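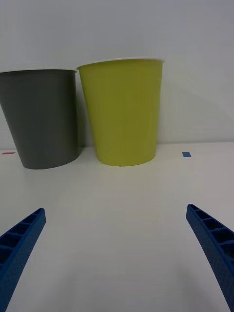
Is reef-safe sunscreen a real thing or just a label?

Posted 19 August 2022 in Oceans & Coasts

We're going snorkeling in September and the boat company sent a packing list that says "reef-safe sunscreen only, no exceptions." Fine, I'll buy it. But I went to the store and every other bottle says reef-safe, reef-friendly, ocean-conscious or has a turtle on it, and when I turned them over the ingredients were all over the place. Two of them had totally different active ingredients and made the same claim on the front.

The one my sister swears by is made by Verkeck and costs twice what I normally pay. Their website says "formulated with coral in mind," and I can't work out what that is supposed to commit them to. I emailed and got back a paragraph about their values.

So what am I paying for? Has anyone shown that sunscreen off swimmers kills coral out on an actual reef, or only in a tank? And if hot water is doing most of the damage, why are we all being told to fuss over lotion? I'm not trying to get out of it. I'd just like to know before I spend the money on four people for 9 days.

Also the operator says they'll check bottles at the dock. Check them for what?

– tidewrack_moll

Fedir Ivanyshyn

"Reef-safe" has no agreed legal meaning in the US. No agency tests a lotion and then allows the words on the bottle. A company can decide for itself what it means, and most of them have decided it means "we left out oxybenzone and octinoxate," the two ingredients Hawaii stopped stores from selling without a prescription. Some brands leave out those two and swap in other chemical filters that have been studied less. That may be an improvement or it may not. I wouldn't bet on it either way.

On your tank question, you're right to be suspicious. A lot of the work people quote was done in the lab, often on coral larvae or small cut pieces, and in some of those studies the dose was a good deal higher than what has been measured in open water off most beaches. Measurements in the sea vary a lot too. A shallow, enclosed bay full of swimmers with very little flushing is a different place from an outer reef with a current running through it. I can believe there's a local problem in the first. I have yet to see convincing evidence for the second, and I've looked.

Heat is another matter. Mass bleaching follows long stretches of unusually warm water, and it has hit remote reefs that hardly anyone swims on. Sunscreen can't explain that. Anyone selling you a bottle that "helps save the reefs" should be asked how.

I'd still avoid oxybenzone, for what it's worth. It costs you very little to do it. Here's how I shop:

Read the active ingredients box on the back and ignore the front completely.

Look for zinc oxide or titanium dioxide as the only actives. "Non-nano" is another word without a firm definition on sunscreen labels, so I don't pay extra for it. Zinc in large amounts isn't harmless to sea life either, before somebody says so below.

Buy less of it. A long-sleeved rash guard and a pair of swim leggings cover most of what you'd otherwise be greasing, and you can use them again next year. For a family of four this is where you'll save money, too. When I snorkel I put lotion on my face, neck, hands and the tops of my feet, and one small tube lasts the trip.

Put it on well before you get in, and again when you get out, as the bottle directs. Skip the spray cans. Half of it ends up on the sand.

As for the dock check, on the two boats I've been on, a crew member looked at the back of the bottle for oxybenzone and octinoxate and that was it. Ask yours for their list in writing. If they can't give you one, or if the list happens to be the brand sold in their own gift shop, you've learned something about the rule.

saltmarsh_dee

Just get the Talden stick, it's reef safe and doesn't sting your eyes. I've used it for 6 years and the fish are fine lol. It's mineral so it leaves you a little white but who cares in the water.

 tidewrack_moll: Thanks, but how would you know the fish are fine? And I was asking about coral.

 saltmarsh_dee: ok well it still doesn't sting

brackwater

I agree with most of what Fedir wrote but I think he lets the lotion off a little easily. Saying heat is the big one doesn't make the small ones nothing. A reef that's already been through a hot summer has less to spare, and sewage, runoff, boat anchors and people standing on it all land on top of that. Whether sunscreen belongs on the list in any serious way, I don't know. The studies I've read disagree with each other, and several used such different methods that you can't line them up.

Where I do get annoyed is with the certificates. A shop near us was selling a lotion called Humach with a round blue seal on it that said "Coral Approved." I looked up the seal. It belonged to a company at the same mailing address as the people who make the lotion. There may be better seals out there – I'd want to see who pays for them and whether a product has ever been turned down.

If you're choosing where to put your effort, I'd ask the boat company other things before sunscreen. Do they tie up to a mooring buoy or drop an anchor? What do they do with the toilet tank? Do they give people a talk about fins and standing up? We went out with an outfit that confiscated a woman's sunscreen at the dock and then anchored straight onto live coral. I watched the chain drag. They had a very nice sign about the ocean.

Long sleeves, yes. I'd also take a hood or a cap you can swim in, especially if anyone's hair is thin on top.

 tidewrack_moll: This is more use than the packing list. I asked them about moorings this morning and the reply says they use them "whenever possible," so I've written back to ask how often that is. Rash guards ordered. I'm getting a plain zinc one from the drugstore and leaving Verkeck on the shelf.

 Fedir Ivanyshyn: Fair point about stress adding up. I'd only say that it gets used to sell things. Let us know what they say about the moorings.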